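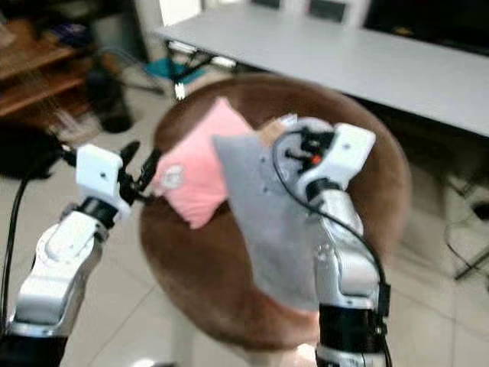
Nirine opened its doors on Feb 25, 2020, and I'd been looking forward to it for weeks. The company works out of a former print shop in Manurung, and its Plustero project is trying to teach a pair of robot arms to deal with soft household stuff. I went in expecting a slick show behind a rope. What I got was a tiled room, two arms hard at work, and an engineer who was happy to talk for most of the afternoon.

My first question was why anyone would start with cushions and cloth. She laughed. "A box stays a box when you grab it," she said. "You pick up a cushion by the corner and now it's a different shape, and the corner you wanted next has gone somewhere else. I love that. It drives my coworkers nuts, but I love it."

The team had logged 2583 practice runs with soft items before the doors opened, and she is hoping for 3036 by May. Are they all good ones? "Oh, no. Plenty are terrible! We keep those too. I've learned more from a bad grab at a pillowcase than from a week of tidy ones."

I asked about the grippers, which have thin black fingers and look almost too delicate for the job (to me, anyway). "People expect a hand," she said. "Two fingers will get you a long way with fabric if you come in at a good angle. If you come in flat, you just push it around." The brackets up by the grippers are 3D-printed, and she says she has redrawn hers so often that she dreams about screw holes.
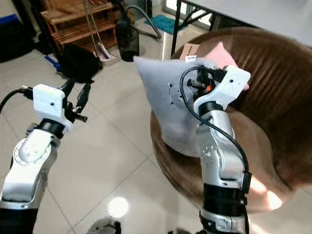
One arm with its gripper in a pale cloth, the other with its fingers free, during the Nirine open day.

There were 34 of us signed up for the 2 o'clock group, and the questions kept coming. A boy near the front wanted to know if it could make his bed. "Not your bed, not yet," she told him. "How messy is it?" Very, he said, and she wrote that down, which made his day.

Someone else asked whether the arms get faster with time. She said speed comes up at every visit and she always gives the same answer. "I can turn it up right now. You'd get a fast robot that misses. I'd like to see it handle a floppy thing twice in a row the same way, and then we can talk about fast."

I wanted to know what she'd do with one at home. She thought about it for a good while. "Fitted sheets," she said. "I'm a grown woman with an engineering degree and I still roll mine into a ball."

Nirine plans another open day in May, with a smaller set of arms called Sinska that visitors will be able to steer themselves. Sign-up is at the front desk, and I've already put my name on the sheet.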